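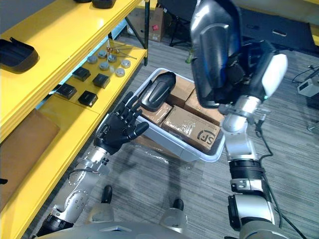 Yellow shelving with small parts on the middle shelf.

STONUMBY TOOL LIBRARY
Minutes of the August members' meeting
Held in the reading room, Stonumby Hall, 7:00 p.m.

Present: 19 members, Eetu Peltonen in the chair. Apologies were received from two members.

1. Minutes of the last meeting
The minutes were read and accepted with one correction. Under item 4, "hedge trimmer" should read "pole saw." The hedge trimmer was never out of service.

2. Matters arising
The gutter over the side door has been rehung. Water still gets in at the corner when the wind is from the west, and the landlord has been told. The key to the bike lockup has been copied and the copy is in the desk drawer.
The letter to the town about the loading zone has not been answered. Eetu will write again and copy the parking office.

3. Late returns
The late list was passed around. Most of the items on it are sanders and ladders. There was a long discussion of fines. Some members felt the present fine is too low to matter to anybody. Others said a higher one would keep away the people the library was set up for. It was pointed out that the reminder message goes out on the due date, when it is already too late for people who work evenings.
Agreed: the reminder will go out two days before the due date. Fines stay as they are until the winter meeting.
Agreed: a member with an item more than 31 days late may not borrow again until it is back or paid for.

4. Loan period for ladders
A request was made to shorten the ladder loan from two weeks to one. The long extension ladder has had a waiting list since spring. Members who paint their own houses said one week is not enough if it rains. A vote was taken on a loan of eight days, so that every loan covers a full weekend at each end if picked up at opening. This was challenged on the grounds that it does not work out that way for pickups on the late shift. Motion withdrawn.
Agreed: ladders stay at two weeks, with no renewal if another member is waiting.

5. Second tile saw
Two quotes were received. Undis will supply a saw with a stand and a spare blade, delivery extra. Lefèvre quoted a higher price that includes delivery and a longer warranty. Members who have used the present saw said the stand is the part that gets damaged, and asked whether stands are covered. Neither quote says.
Action: Eetu to ask both firms about the stand and bring the answers to the next meeting. No purchase before then.

6. Deposits
It was asked whether deposits should be taken on battery tools. Batteries have been coming back flat, and twice the wrong battery has come back. The desk sheet has a space for the battery number but it is often left blank.
Agreed: no deposit for now. Whoever is on the desk must fill in the battery number on the way out and check it on the way in.

7. Opening hours
The early evening shift is hard to fill through the end of summer. A proposal to close an hour early until school starts was put to the vote and lost. Three members put their names down for extra shifts and the sheet is on the door.

8. Workshops
The faucet repair evening was full and there were people turned away. It will be run again in the fall. Members asked for the handout to be printed larger and for the part about shutting off the water to be moved to the first page.
The knife sharpening session was thinly attended. It clashed with the Kaka bake sale next door, which also took up all the parking. The next one will be set after checking the hall calendar.
A session on patching drywall was suggested. Nobody present was willing to teach it. To be put in the newsletter.

9. Donations
The library is still being left boxes on the step outside opening hours. Much of it has to be thrown away, and we pay for that. A sign will be put up asking people to come in when the desk is open. Corded tools with damaged cords will be refused from now on.
Thanks were recorded for a bench vise and a set of wood clamps.

10. Insurance
The policy renewal came in higher than last year. The insurer wants to know whether members under 18 can borrow. The rules say they can't, but the sign-up form does not ask for an age. The form will be changed.

11. Any other business
The coffee fund is short. Please put something in the can.
A pair of reading glasses in a brown case was left at the last meeting and is at the desk.

Next meeting in the same room, same time. The meeting closed at 8:40 p.m.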